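3 min read

Subject: Re: [robot-lab-planning] instrument budget for the suturing bench
From: Diễm Lã
Date: 21 January 2024

On the instrument budget, Định Doãn wrote:

> I have the draft from December open and I'm stuck on line four. You have us
> buying needle drivers before the second arm is even approved. Can we get by
> with what we have until summer? Also, 100 suture packs seems like a lot for
> a bench that runs two afternoons a week. What are we using now?
>
> Định

Hi Định, hi all,

Great questions, and I'm so glad somebody read as far as line four! Short version: please let the needle drivers stay where they are, ahead of the arm. The arm is the big number, but the drivers are what we wear out. Each one is rated for 80 sessions on our setup, and the older of our two is already at 61. If we wait until summer we'll be doing knot work with one driver and no spare, and the Andance lead time is long enough that I don't want to try it.

I spent most of yesterday at the bench going back through wrist camera stills for the planning folder, and I got completely carried away. Look at how close in the work is:
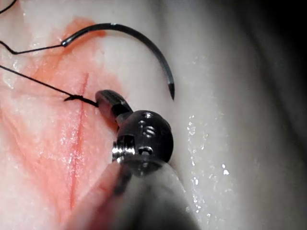 Jaws at the knot, top of the incision, needle still on the thread.

All of the wear we pay for happens in that little space. The grooves inside the jaws have to grip thread and needle over and over, and the wrist joint has to turn cleanly while they do it. So when I compare quotes, I care much more about jaw and wrist replacement than about the shaft. Trillus will swap the tip section alone, and Andance wants the whole instrument back. That is nearly 30 percent off our yearly cost if we go with Trillus, and I'd love for us to spend it on practice tissue.

About the suture packs: we used 19 in the last month, so 100 gets us through a bit more than five months at that pace. I'm happy to split the order if storage is the worry – the Võ cabinet is pretty full already. Sheaths I'd buy in one go. Plorkeck only gives the lower price on full cartons.

Could you move the second arm to its own page, with the mount and the training days next to it? Then the board can say yes to supplies now and take its time over the arm. I'll send the corrected sheet once I have the Trillus quote in writing.

So excited to see this one finally coming together!

Diễm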